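玩具厨房的分类收纳：Flalell 分法值不值得用
Turkutthorpe 学院 学前教育专业 课程项目报告
提交日期：11月15日

一、选题

选这个题目有一半是因为不服气。上学期的课堂讲义里推荐了 Flalell 分法，要求把玩具厨房的东西按“用途”归成四类：煮的、盛的、吃的、收拾用的。讲义说这样分过以后，孩子收玩具会更快，也更愿意收。后面没有附数据，也没有写是在多大的孩子身上试的。我在 Posungate 社区活动室实习，那里正好有一大箱混在一起的玩具厨具，就拿来试了。

二、材料

活动室的玩具来源很杂，一部分是 Bhatia 的成套厨房玩具，其余是历年零散添的，早就分不出哪件配哪件。登记本上写的总数是801件，6月盘点时的数字，我没有重新核对，也不太相信它，因为同一本登记本里“勺子”一项出现了两次。本次只用其中的厨具和食物，共27件，装在一只收纳箱里。

三、做法

先把要用的玩具倒在白色桌面上摊开，由孩子自己动手，按四类放进四个盒子。第一轮不给提示，第二轮在盒子上贴图，第三轮改成按颜色分，作为对照。每轮由我在旁边记录哪些东西被反复拿起又放下。计时用的是手机秒表，误差大概不小，孩子中途去喝水我也没有停表。

四、观察

1. 食物最没有争议。草莓、香蕉、橙子片一上来就被拿走，三轮都一样。这一点很难算作分法的功劳，不教也会。

2. 番茄酱瓶子是个麻烦。有人放进“吃的”，有人放进“煮的”，理由是做饭的时候要挤。讲义里没有调味料这一项。如果一种分法遇到番茄酱就要停下来讨论，那它在收玩具的时候省不了多少时间。

3. 量杯几乎每次都跟蓝色小杯子放在一起。按讲义，量杯应该归“煮的”。可是在没有量过东西的孩子眼里，两个都是杯子。我在第二轮纠正过一次，第三轮没有再纠正，结果记录表上这一项前后对不上，是我的疏忽。

4. 滤盆的问题更大。薄荷绿的椭圆滤盆，底下满是小孔，两头各有一个小把手，体积又大，好几个孩子直接把它当成盒子，往里面装别的东西。装完以后他们认为已经收好了。从“桌面清空”的角度看，确实也收好了。

5. 按颜色分那一轮，滤盆和量杯都是薄荷绿，马上就凑到了一堆。这一轮争吵最少，但吃的和用的全混了，下次要玩“做早饭”时还得重新翻。

五、讨论

讲义的说法我只能同意一小部分。贴图以后速度比第一轮快，可第二轮本来就是第二次做，熟练也会变快，我的设计分不开这两个原因。至于“更愿意收”，我没有找到合适的办法去测，问孩子“喜不喜欢”，得到的回答几乎都是喜欢。

预算方面，Flalell 配套的标签和隔板要400元。我用硬纸板和打印的图片代替，没有看出明显差别，当然我也没有买过正版来比较。就现有的观察，我不建议活动室花这笔钱。比较实际的做法是减少同时拿出来的件数，并且把滤盆这类能装东西的大件先收走。

分类有疑问的几件集中在一起看会更清楚：番茄酱瓶子躺在浅紫灰色的椭圆盘子上，蓝杯子里还放着一件红色的东西，量杯离它们不远，滤盆占的地方最大。

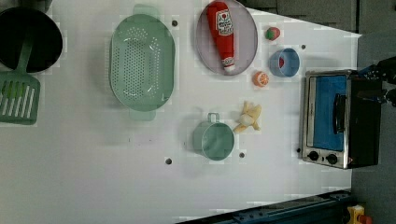
六、不足与后续

样本太小，记录人只有我一个，而且我一开始就不看好这个分法，记录时难免偏心。下一次应当换人记录，并把第二轮和第三轮的顺序对调。登记本也需要重做，至少把“勺子”合并成一项。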